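Search Go Search the site

Home Instruments Loud Music Quiet Music Ask Us

Why Do Heavy Metal Guitars Sound So Fuzzy?

By Birgit Hellwig

Have you ever heard a heavy metal song and thought, "Wow, that guitar sounds like a giant bumblebee in a thunderstorm"? Good ears! That huge, crunchy, buzzing sound has a name. It's called distortion, and it is one of the best sounds in all of music (I might be a tiny bit biased, I've played in metal bands since I was fifteen).

Let's find out how it works!

First, a very quiet guitar

Pick up an electric guitar that isn't plugged in and pluck a string. Plink. You can hardly hear it from across the room! An acoustic guitar has a big hollow body that helps the sound get out into the air, but most electric guitars are solid all the way through, so the strings don't get much help.

What they have are pickups. Pickups sit under the strings, and inside them are magnets with very, very thin wire wrapped around and around. When a metal string wiggles near the magnet, it makes a tiny bit of electricity wiggle in the wire. Fast wiggles are high notes and slow wiggles are low notes. The lowest string on a normal guitar wiggles more than 80 times every second!

That little electric wiggle zips down the cable and into the amplifier, or amp for short. The amp makes the wiggle bigger and sends it to a speaker. The speaker's paper cone pushes the air back and forth, the air pushes on your eardrums, and there's your guitar.

Then, too much!

Now for the fun part. An amp can only make a wiggle so big. Picture yourself jumping on a trampoline in a room with a low ceiling. (Please only picture it!) Small jumps are fine. But if you try to jump higher than the ceiling, your head stops right there, every time.

The same thing happens inside an amp when you turn it up too far. The electric wiggle tries to go higher than the amp can manage, and its round tops get squashed flat. Engineers call this clipping. The wave that started out smooth, like hills, comes out more like a row of boxes.

And your ears can hear the difference right away! A smooth wave sounds soft and sweet, a bit like someone whistling. A squashed one has lots of extra high notes hiding inside it, called overtones, and those overtones are the buzz and the crunch and the sizzle.

Who thought of that?

At first, people who built amps thought of distortion as a mistake. They worked hard to get rid of it. But guitar players kept turning their amps up anyway, and some of them liked what came out. In the 1950s a few players even recorded with damaged amps and kept the noisy result. Later on, people poked holes in their speakers to make them rattle. Don't try this one at home either!

By the 1960s you could buy a little box that did the squashing for you. You put it on the floor and stepped on a switch to turn it on, so it was called a pedal. Step once for fuzzy, step again for clean. Around 1970, heavy bands began slowing their songs down and piling on the fuzz, and heavy metal was on its way.

Why metal bands play so few notes at once

Try this on a piano if you can get to one. Press a whole handful of keys that are next to each other. Messy! When you add distortion, a messy chord gets even messier, because all those extra overtones bump into each other.

So metal guitarists often use something called a power chord. It has just two different notes in it, and those two get along really well. You can squash them and fuzz them as much as you like and they still sound strong and clear. My friend Arne Hinrichs taught me my first one when I was still too small to reach around the guitar neck properly, and I played it over and over until my mom asked if I knew any others. I did not!

There's another trick called palm muting. You rest the side of your hand on the strings, close to where they're fixed to the guitar, and pick them at the same time. The notes come out short and chunky – chugga chugga chugga – like a train.
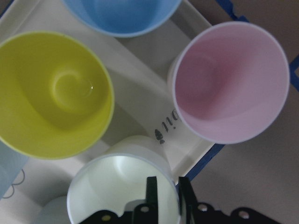 Different kinds of metal use distortion in different ways, too. Doom metal is slow and thick, and one chord can ring on for ages while you wait for the next. Thrash metal goes by so fast that the chugs sound like a machine. Black metal players often pick the strings super quickly and leave the sound thin and icy, so the guitars seem to shimmer like a snowstorm. And lots of bands drop in a clean guitar part right before the loudest bit, which makes the loud bit feel even louder. I love that!

Make your own fuzz

You don't need a guitar for this. Fold a piece of wax paper over a clean comb, hold it lightly against your lips and hum a tune. (Say "doo doo doo" if humming doesn't work.) The paper buzzes against the comb and adds lots of high, rattly sounds to your voice. It isn't quite the same as clipping, but your smooth hum goes in and a fuzzy one comes out, and it tickles!

Try humming low, then high. Try it loud and soft. Which one sounds the most metal?

One more thing about ears. You only get one pair, and loud music can hurt them for good. Real metal musicians wear earplugs on stage and so do I, even at practice. If you go to a concert, wear ear protection, and stand well back from the speakers. Distortion sounds just as crunchy when the volume is low, so you can have it all to yourself at bedtime.

Words to know

Amplifier: a machine that makes an electric signal bigger.
Clipping: when the tops and bottoms of a wave get squashed flat.
Overtones: extra higher notes mixed in with the main one.
Pickup: magnets and wire that turn a string's wiggle into electricity.

More for curious ears

How Can a Drummer Use Two Feet at Once?
What Does a Bass Guitar Do All Day?
How Singers Growl Without Hurting Their Throats
Why Are Some Guitars Tuned So Low?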